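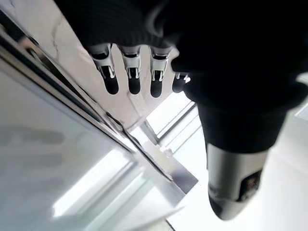

Never trust a clear panel until you've tilted it to the light, a reader at Grorwood wrote to me after the last edition, and I've pinched the line for Chapter 5.

So, flat panels! Glass, acrylic, anything smooth that shows up every smear. I spent years rubbing mine in circles and making them worse – my old Vivano cabinet door never did recover. In this chapter we'll look at what glare tells you about a surface, how to pick a panel up without leaving prints all over it, and why a dry cloth comes last.

Have a soft cloth and a bowl of water ready before you turn to page 223. The first exercise takes 40 minutes, a bit more if you stop for tea (I always do).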